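Foltora Field Sheet Set for Home Manipulation, second edition: review

Reviewed by Ifeoma Olatunji, 28/07/2020

Foltora sells a printed and PDF rule set for teams who run mobile manipulators in occupied homes. The second edition has 157 rules over 286 pages, plus 8 laminated checklists. I used it for a full bathroom and laundry protocol at our lab, with Calum Gourlay as second operator. The first edition was hard to search. This one has an index by room and another by task.

The rules are written as "shall" and "should" statements with a test for each. Rule numbering is stable between editions, so our old cross-references still work. Each checklist fits on one side and takes dry-erase marker. The ink ghosts after a few uses -- alcohol wipes clear it.

Part 1 covers site survey. It asks for clearances at doors, reflective surfaces, floor material and any fixed glass. Part 2 covers grasping and is the strongest section. Cloth gets its own chapter, and the authors treat "held" and "secured" as separate states with separate checks. Part 3, on stopping and handing back control, is thin. It tells the operator to define a safe posture but gives no method for choosing one with a load in hand. The MacAulay handbook handles this better, and we kept its page taped inside the Foltora binder.

Terms are mostly consistent. The exception is "contact," which means any touch in Part 1 and intended touch in Part 2. Hye-jin Ma reported this to the publisher and was told a correction is planned for December.

Towel work, bathroom, cloth chapter in use:
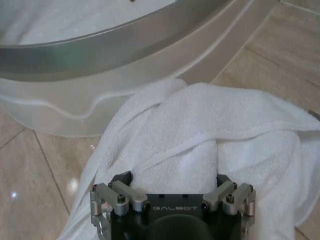
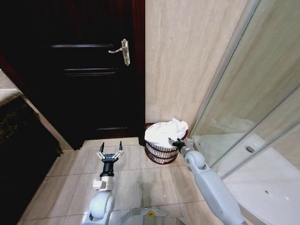 The cloth chapter requires that the grasp be checked from two viewpoints before any lift, one close to the fingers and one wide enough to include nearby fixtures. I consider this the most useful rule in the set. A close view confirms that fabric sits between both pads, and it says little about what the arm will pass on the way out. With the towel pinched at the rim of the basket, the wide view puts the forearm in front of the lower shower glass, and the rule for fixed glass then applies: reduced speed, and a retreat path planned before the fingers close. The same chapter says an idle second arm shall be logged with its gripper state, open or closed. Our previous protocol left that field out. I would add a rule on glossy tile, which gets one sentence in Part 1 and deserves a test of its own.

The price is 200 dollars for a site license, with no limit on copies inside one building. Wovard's competing set costs less but has no cloth chapter. Recommended for labs that already have a stop procedure. Teams without one should get that in place first and buy this after.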